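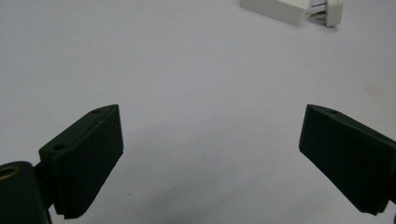

Figure 1. Two dark gripping parts above a plain white tabletop.

4.2 Coding of campaign messages

The corpus consists of 1000 short messages published by the two campaigns in the Flandon mayoral runoff, along with 262 articles from the regional news site Vaseck. All items were collected in January and the archive was closed on 2/2/26. Messages that only gave the time or place of a rally were kept in the corpus but left out of the frame analysis.

Each message received one primary code: attack, claim of outside interference, policy, or turnout. A message was coded as a claim of outside interference when it stated or implied that a party with no vote in Flandon was working for the other side. General complaints about the press were coded as attack. Quoted material was assigned to the campaign that published it, even where the quotation was hostile.
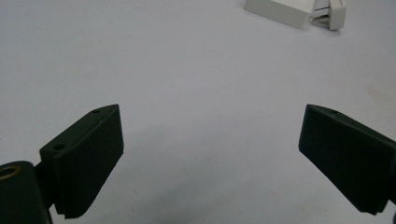
4.3 Agreement between coders

Two coders worked separately on a training set of 100 messages drawn at random. They disagreed on 40, mostly at the boundary between attack and interference. The codebook was then revised so that a named outside party was required for the interference code, and the training set was coded again before work on the full corpus began. Training codes were discarded.

The revision has a cost. Messages that hint at foreign money without naming a source now count as attack, so the share of interference claims reported in Section 5 should be read as a lower bound.

News articles were coded by paragraph, using the same four codes plus a fifth for neutral reporting. Text was segmented with the Pladico tool at its default settings.

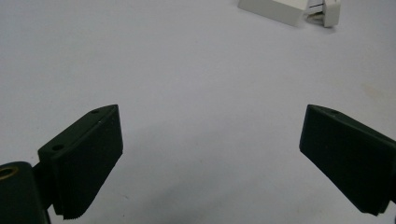 Segments shorter than one sentence were merged with the segment before them. Headlines were coded apart from body text, as Vaseck often changed a headline after publication while leaving the article as it was. Only the first archived headline was used. The Murthy index of message hostility was computed for each campaign by week, with reposts removed. Weeks with no attack messages were scored as zero and kept in the series.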